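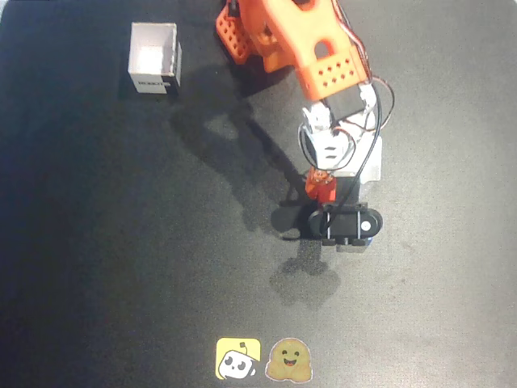
The Ferry to Perlow

Tuesday, August 28, 2018
By Thu Chu

The last boat to Perlow left at 8, and Anna Pärn was on it with her father's coat and a bag of pears. She sat inside by the window. A man across the aisle was eating soup out of a thermos lid, and his wife was reading him the crossword.

"River in Spain," she said. "Four letters."

"Ebro," said Anna, without meaning to.

The woman wrote it in. "Are you going over for the sale?"

Anna said she was. Everyone on the boat was, more or less. The Fleteck cannery had closed in the spring and they were selling off what was left: the scales, the benches, the clock from over the door. Her father had worked there for most of his life and wanted the clock. He had given her $440 in an envelope and told her not to go over it. Then he had called twice to say that she could go over it a little.

It was getting dark when they passed the light at Ciklow. She had been sick at that exact spot as a child, every summer, and her father used to hold her by the back of her collar at the rail. He was 73 now and his knees wouldn't do the gangway. He had stood on the dock in his shirt until the boat turned, having made her take the coat.

She slept at the boarding house by the church. The room smelled of floor wax. In the morning she ate two of the pears and walked up the hill.

The clock was smaller than she remembered. It had a crack in the glass and the minute hand was bent. A dealer from the mainland opened the bidding and Anna put her hand up, and so did the woman from the boat. They looked at each other. The woman leaned over to her husband and said something, and he shrugged, and she put her hand back in her lap.

Anna got it for $90.

She found them afterward by the gate. "You could have had it," she said.

"He wanted the scales anyway," the woman said. "Whose is it?"

"My father's. He was on the line, Arvo Pärn."

The man looked up then. "Arvo was always late," he said. "Every day – the clock was right there and he was late."

She called home from the pay phone at the harbor and told him she had it. He asked if it was running. She said it wasn't.

"What does it say?"

She unfolded the blanket and looked. "Ten past six."

"Well," he said, "that's when we started." She could hear him pulling out a chair. "Did you wear the coat?"

Recent stories
The Second Key
What the Dentist Said
A Room in September
Mrs. Hale's Geese
Snow on the Low Road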